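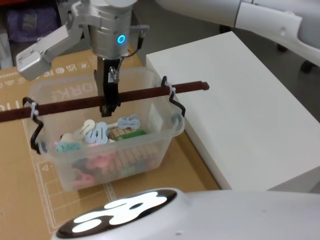 Review: the Grulico bin bail kit, after a few months on our pick cell

Posted 2020-12-27

I've been meaning to write this one up since May, when we put the first Grulico kit on the toy-sorting cell at Skindus. It's a wooden rod, two bent wire hooks and a bag of zip ties, and I like it far more than I expected to like a stick!

What you get
One square-ended wooden rod, dark brown, longer than the bin is wide. Two black wire hooks that go over the rims and run down the outside walls, one each side. White zip ties, 14 in my bag, and you need 2 per bin (so there are plenty left for mistakes). No manual, just a card with a drawing on it.

Setting it up
Clip the hooks on first, lay the rod across, then put a tie on at each side where it crosses the wire. Pull them snug but don't crush them down yet. Bring the gripper over, fingers pointing straight down, and lower it slowly by hand until the tips are just above the pile. Our fingers come down a little behind the rod. If yours want to share the same space, slide the rod now. Then tighten.

We keep our bin on a flattened cardboard box on the floor next to the white table. The cardboard grips the bin well and makes a handy reference: I pencil round the base, and when somebody kicks the bin I can have it back in place in no time. Redo the outline whenever you change the cardboard. I forgot once and spent a whole coffee break chasing an offset that was entirely my own doing.

Living with it
Our pile is a nasty one - bone-shaped pieces with a hole in every lobe, blocks, a slatted wooden piece like a little rack, all heaped up in a clear bin. The rod gives the arm a fixed thing to line up on whatever the pile is doing. I check the teach point every 200 cycles, and at cycle 505 on the last run I still hadn't touched it. Lovely.

While you're down there, look at the wrist cable. Ours is a thin black one that comes down the right side beside the fingers, and I like to run the arm through its lowest pose with my eye on that connector before I let it loose near a rod.

Gripes
The tie ends stick up. Trim them if your arm sweeps low across the bin. The wire also gives a bit if you lift the bin by the rod, so lift by the rim. And the hooks want a flared rim to sit on. On the straight-sided Dranden tubs they wander, and I went back to a Mollel clamp bar for those, a good solid thing but slow to swap.

Would I buy it again? I already have, the second kit goes on the other cell as soon as I find my side cutters.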